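Desk Clutter, Kitchen Table Edition

I've been working off one end of the kitchen table since April, and I have opinions now. We don't have a spare room, the hallway is too narrow for even the slimmest desk, and the bedroom is where I go to stop thinking about invoices. So the table it is - breakfast at seven, spreadsheets at nine, homework at four, dinner at six-thirty, and everything has to come and go without me losing my mind or my good scissors.

A few of you wrote in after the pantry post asking how I keep the paper stuff under control when it has no drawer of its own. Well, badly for a long time! But here's where I've landed.

Use a tray, and make it a see-through one

I used to keep pens in a mug, sticky notes in a cookie tin and paper clips in whatever was closest. Setting up meant four trips to the sideboard. Now all of it lives in one shallow tray that I can carry with one hand while the other hand has the coffee. Get clear if you can. I had a lovely dark green one first (a Grallden, from the closeout shelf) and I kept buying glue sticks because I couldn't see the ones hiding under the notepads from across the room.

Keep it shallow, too. Two inches is plenty. Anything deeper and you're back to digging.

Baskets are for the soft and the awkward

Tape measures, charger cords, the hole punch, that ball of string you can't bring yourself to throw out. These don't lie flat and they'll bully everything else out of the tray. Give them a basket with holes in the sides so the crumbs fall through, because if you're working at a kitchen table there will be crumbs. Rinse it under the shower head every couple of weeks and let it drip dry over the tub.

Pick a color you'd never choose for anything else in the house. My brother-in-law Kyrylo laughed at mine, but when something is that bright you notice it's still sitting out when it's time to set the plates down. 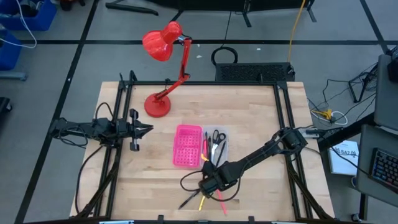
Red lamp, pink basket, clear tray of stationery.

Where to put the lamp

If you're right-handed, put the lamp on your left, and the other way around for lefties. Otherwise you spend the whole evening writing in the shadow of your own hand. My mother told me this when I was eight and I ignored her until I was thirty-eight, so consider yourself ahead of me.

Wipe the shade with a barely damp cloth when the lamp is off, unplugged and cool. Kitchen lamps get a film on them that office lamps don't - it's the frying. A drop of dish soap in warm water takes it off, then dry it with an old T-shirt. I dust the bulb at the same time, and the light is noticeably better for a week or so.

Looking after a wood table that does two jobs

Plank tops are wonderful until a cracker gets down between the boards. I run a wooden skewer along the gaps, then go over it with the brush attachment. Don't use a knife. I used a knife, and there's a scratch to remember it by.

For ballpoint ink on an oiled top, try a white pencil eraser first. If that doesn't do it, a dab of rubbing alcohol on a cotton swab will often lift it, but try it somewhere underneath first since it can take the finish with it. Volodymyr Prokopenko, who refinished our table, told me to oil it twice a year and go with the grain, thin coats, wiping off whatever hasn't soaked in after twenty minutes. He swears by Harasym oil. I've used Panska as well and couldn't tell you the difference with my eyes shut. Either way, lay the oily rags out flat outside to dry before you throw them away, please. Bunched-up rags can catch fire all by themselves.

Felt pads under the tray, felt pads under the lamp. Handine sells a sheet of 49 for less than a sandwich and you'll use every one.

Cords

Run them down one side of the table and only one side. A binder clip on the table edge with the plug end threaded through the handle will hold a phone charger all day. Bread bag tags make good labels, if you still get the plastic kind (write on them with a laundry marker). And please don't stretch a cord across the spot where people walk to the fridge. I have gone down holding a full colander and I don't recommend it.

The five-minute clear

Tray first, then basket, then lamp. Wipe, plates, done. If there's paper left over after that, it goes into one folder that I sort on the last day of the month, and not a minute sooner.

Next time I'm doing the junk drawer, which I've been putting off. I did start on it last night and found three keys that don't fit anything we own, plus a birthday candle shaped like a 4. If you've got a good system for batteries, leave it in the comments - mine are in a yogurt tub and I know that can't be right.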